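Thread on budgeting a bin-picking cell, from the one we are planning at Mirncombe. I did the first spreadsheet in April and have redone it twice. Posting the parts I would have wanted to read beforehand.

1/ Scope first. One arm, one gripper, one bin, mixed small parts, no conveyor. The output goes to a tray that a person carries away. Anything beyond that is phase two and has its own sheet.

2/ The arm is the line everyone asks about. It is also the line with the least uncertainty. You get a quote, it has a date on it, and the figure holds until the date. I spent less time on the arm than on cable.

3/ The gripper line needs splitting. Ours is now four rows: gripper body, finger sets, mounting plate, wiring and connectors. The quote from Cladon covered the first row only. The other three came to more than half of the first.

4/ Fingers are consumables. Put them under running cost. We wear through a set faster on blister packaging than on hard parts, and crinkled plastic film is the worst of all, mostly from repeat attempts scraping the bin floor.

5/ We are budgeting 19 finger sets for the first year. That number comes from our own bench log, so don't copy it. Run your parts for a month and count.

6/ Adapter plates: get the drawing before the PO. Ours from Widmer had the right bolt circle and the wrong dowel position. Remaking it cost 430 dollars and nine working days. The money was small. The nine days moved the safety review.

7/ Cable. External routing on an arm means you pay for the cable, the ties, the sleeves, the spare set, and the hours spent rerouting after the first wrist move that pulls tight. We priced the first item and forgot the rest.

8/ Rule I use now: measure the longest path with the wrist at both joint limits, add slack for a full loop at the tool end, then order two of everything. A gripper cable with a six-week lead time should never be the only one in the building.

9/ Replying here to Mogens Eyvindsson, who asked whether internal routing would have been cheaper. On paper, no. Over three years, possibly. It depends on how often you change tools. We change often, so external stays.

10/ The bin. I had it at zero because we own plenty. Wrong. Old bins have scratched walls, marks and bright worn spots, and a vision system has an opinion on all of those. Either budget new bins or budget the hours to tune against old ones.

11/ We chose old bins and tuning hours. The production bins will look like that within a quarter anyway. I would rather find the failure cases on the bench.

12/ Test objects need a line too. Buy them, label them, replace them. A useful set has something blocky, something slender, something shiny, something in clear packaging, and something that will sit against a wall where the fingers don't fit. Ours lives in a drawer and shrinks.

13/ Pendants and handheld controllers: check whether they are included or listed as options. Also check cable length. A pendant with a short lead decides where your operator stands, and your safety layout may want that person somewhere else.

14/ Software. The Evham license is billed per cell per year, and our quote was 1,988 dollars. Ask what happens in year two. Ask if a simulation seat counts as a cell. Get both answers in writing.

15/ Fixturing. The final design has a welded nest for the bin with hard stops. The bench uses clamps. Budget both, because the nest drawing will change after you have run on clamps for a while. Ours has changed in height and in orientation.

16/ Current bench state. All the rows above are in here somewhere: arm, gripper, external cable, old bin, test parts, clamps.

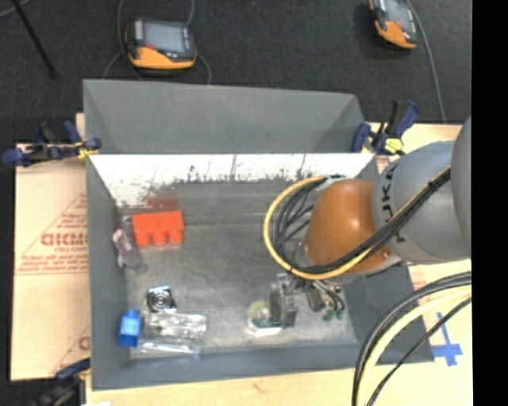 Gripper down in the bin, mixed parts, cables run outside the arm. Clamps at the bin for now.

17/ Looking at that, the expensive region is the last stretch before the fingers. Yellow cable loop, black bundle, thin wires to small green connectors. In our estimate the tool end takes 31 percent of integration hours. The original sheet had it as a single row called "misc. wiring."

18/ Connectors near the fingers deserve a spare kit. They are small, they are close to the bin walls, and the path planner does not know they exist unless you model them. Add the modeling hours. A crude box around the connector volume is enough to start.

19/ Clear packaging with strong reflections is the part class driving our camera decision. The cheaper depth camera handles blocks well and loses film under overhead light. The better one costs more than the gripper. We are pricing a light hood first – sheet metal, diffuser, one afternoon.

20/ Contingency. I carried a flat percentage on the whole total in version one. Version three carries none on the arm, a little on software, and a lot on tooling, cable and fixturing. The total barely moved. The approval meeting was shorter.

21/ Things still unpriced: the guarding, the compressed air drop if we go to suction for the film packs, and floor prep. The floor contractor comes Friday. If the slab is out of level the pedestal gets a leveling plate and that is one more row.

22/ Lead times as of this week, longest first: camera, gripper cable, finger blanks, pedestal, arm. The arm being last surprised me. Order in that sequence and store the arm crate nowhere near the forklift route.

23/ Several people asked for the spreadsheet. I can share the row headings but not the supplier prices. Reply if you want them and say whether your cell uses suction or fingers, as the tooling tab differs.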